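Dinum two-hand gripper kit: a term of use in a school robotics club

The Dinum kit is a pair of hand-held grippers meant for recording demonstrations. Our club at Esthorpe bought one set for the student project on cloth handling and has used it in most sessions for one term. Earlier work in the club was done with the Sernberg desktop arm and a game controller, so that is the comparison made here.

What comes with it

Two grippers, two cables, a set of finger plates, a hex key, a printed quick start sheet and a foam-lined case. The case is good. The sheet covers first connection and stops there. The full manual is a download, and the section on calibration is out of order: step 4 refers to a value that is set in step 7. Read the whole section first.

The logging software runs on the club's older laptops without trouble. Installation took 13 minutes on the slowest of them, most of it spent on driver updates.

Build

The handle body is bulky. Adult hands have no problem with it. Students with smaller hands can close it but tend to shift their grip partway through a take, and the shift shows up in the recording as a small jump in position. A smaller handle shell would fix this, and Dinum does not sell one. We wrapped nothing and padded nothing, on the grounds that it would change the data between users.

Each gripper weighs 276 grams on the lab scale without its cable. After half an hour the wrist notices. We swap operators at that point.

The finger plates are the best part of the design. They are drilled, so pads and custom tips can be bolted on with ordinary small screws, and a plate comes off in under a minute. The first set of screws is soft. Replace them before the heads strip.

Performance on cloth

The project task is simple to state: pick up a sock, pass it from one gripper to the other, straighten it and put it in a bin. Socks were chosen for being cheap and hard to handle. A knit sock hangs differently every time it is lifted, and the second gripper has to find an edge that keeps moving.

Bare plates grip a thick knit well enough at the cuff. They do less well on a single layer of thin cotton, which slides out when the other hand pulls. Rubber pads from the Jugah accessory pack cured most of that. The pads are sold separately and should be in the box.
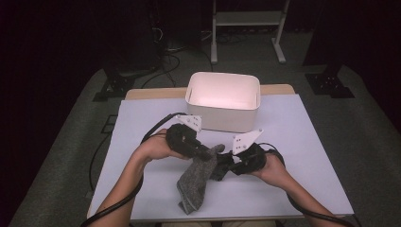
Handing over is where the bulk of the handles matters again. With both grippers close together the bodies touch before the tips do if the wrists are held level. Angling one of them outward solves it, and students pick this up after a few tries. It should be taught on the first day, as early recordings made with level wrists were mostly discarded.

The cables are the weak point. They are long enough for a standing operator at a normal table, but they leave the handle at a stiff angle and get in the way of the forearm during wide movements. Route them along the outside of the arm and leave slack on the floor. There is no strain relief worth the name. One connector became loose in November and was replaced under warranty, with no argument and a short wait.

Data quality

By the end of term the project had 2255 usable takes. Position tracking is steady in the middle of the table and gets worse toward the far edge. The opening width of the jaws is logged cleanly throughout. Time stamps from the two grippers drift apart by about 6 milliseconds over a long session, so restart the logger at each operator change.

Compared with the Sernberg arm and controller, students produce takes faster and the motion looks more natural when plotted. The Sernberg remains the better choice for teaching joint angles and basic programming - the Dinum kit teaches nothing about either.

Verdict

Recommended for clubs that already have an arm and want to work on two-handed tasks. Not a first purchase. Budget for the Jugah pads, better screws and one spare cable.

Reviewed July 2026. The kit was bought at list price from club funds.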